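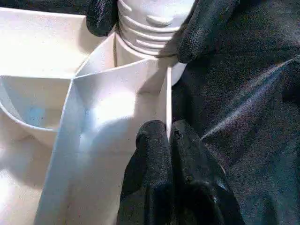
About the Grimgate Handling Laboratory

The Grimgate Handling Laboratory is the teaching and service workshop of the Soltani Technical School. It maintains one robotic handling cell, known as the Prirnano cell, and trains students in its setup, daily care and repair. The cell is used to grasp and turn light plastic containers, including pieces with molded compartments and threaded necks, whose uneven shapes make them demanding to hold.

Our Work

The cell was installed with the support of Drisov, a regional supplier of workshop equipment, and has since completed 1277 hours of supervised operation. Every student enrolled in the maintenance program spends 80 hours at the cell. The first part of this time is devoted to setup: leveling the base, checking the cable run along the arm, fastening the wrist camera and entering the home position. Students then learn to adjust the closing force of the fingers on white plastic test pieces before any other work is attempted.

Care of the Fingers

The gripper fingers have a black, finely textured covering, and its condition is the main subject of the daily inspection. Staff and students look for shiny patches, lifted edges and trapped dust at the tips. The covering is wiped with a dry cloth at the start of each shift. Worn coverings are replaced in matched sets, after which the closing force is set again and the result entered in the cell log. The dark cloth laid on the work surface is shaken out and returned flat at the end of the day.

Repairs

Faults are recorded by the person who finds them and reviewed at 8:30 each morning. Minor work, such as replacing a camera cable or retightening a finger mount, is carried out by students under supervision. Repairs to the arm joints are reserved for certified staff. The cell log holds 299 entries to date and is open to all enrolled students for study.

Our Students and Partners

A total of 102 students have completed the maintenance program, and many now work in packaging and light assembly. Local firms may send employees to the same course on a part-time basis. Applications for the fall term open in March and are accepted through the school office. Visits to the laboratory are welcome by appointment during term.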